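Clavwood Opens Secondhand Block Library for Schools and Play Groups

December
By Ashwin Pinto, Clavwood press desk

PLALTLEY – Clavwood, the secondhand toy and teaching supply business on Plattner Street, is opening a lending library for building blocks. Schools, day care centers and play groups in Plaltley and the nearby town of Tramar will be able to borrow sets for a full term and swap them for different ones when the term ends.

The library starts with 3000 blocks, all of them donated or bought from school clearances over the past two years. They come in plain rectangles, squares, arches and half-rounds, and most are in solid colors. Of the total, 2000 are ready to go out when the doors open. The others are still being cleaned and matched into sets and will be added in the new year.

"A set of blocks lasts a lot longer than the interest of one class," said Ashwin Pinto, who runs Clavwood. "Schools buy them, use them hard for two years, and then they sit in a closet. We kept getting calls from people who wanted to get rid of blocks, and calls from people who wanted to buy some. Lending made more sense than selling the same sets over and over."

Borrowing costs $3 per set per term for registered play groups. Schools and day care centers pay by the number of rooms they serve, and a price sheet is available at the front counter. There is no charge for a late return during the first term. Lost blocks will be replaced from the spares shelf until the spares run out.

Donated blocks are unpacked at the back of the Plattner Street building, where they are checked for splits, chips and flaking paint. Anything damaged is taken out. The good ones are then wiped down, left on racks overnight and sorted by color and length before they are made up into sets. 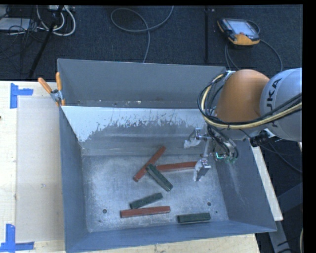

Red and green are the colors Clavwood has most of, and the first sets will lean heavily on them. Long blocks are useful for bridges and roofs, and teachers who tried early sets asked for more of them. Short blocks fill gaps and make steady walls. Yellow and blue are in shorter supply, and donations of either are welcome in any length.

Each set is packed in a lidded box with a printed card listing what should be inside. The card also gives a few building ideas for ages three and up, such as a garage, a set of stairs and a bridge wide enough for a toy truck. Borrowers are asked to check the contents against the card before bringing the box back.

The first 118 sets have been split between Plaltley and Tramar. Pickup for Plaltley borrowers is at the Plattner Street counter. Tramar borrowers can collect from the side room of the Tramar branch store, which will hold a smaller stock and take returns from either town.

Clavwood will also take single blocks. "People find one under the couch and think it's no good to anyone," Pinto said. "Bring it in. We've finished off whole sets that way."

The counter is open from 9 a.m. to 4 p.m. Donations should be clean and free of glue or stickers where possible. Magnetic blocks, foam blocks and interlocking plastic bricks are not part of the library at this time. Groups wishing to register should bring a letter showing the name of the group and the person responsible for the sets.

Press inquiries: ask for Ashwin Pinto at the Plattner Street counter.

Comments (3)

marnie_k
Can a home school group sign up or is it only for registered play groups? There are five families in ours.

Oldgrain
I have two shoeboxes of yellow ones from when my kids were small. Some have pencil on them. Is that ok?

Clavwood
Pencil is fine, it wipes off. Home school groups can register at the play group price, just bring the letter.

Sign up for our newsletter to get opening hours and stock news by email. This site uses cookies. By continuing to browse you agree to our use of cookies.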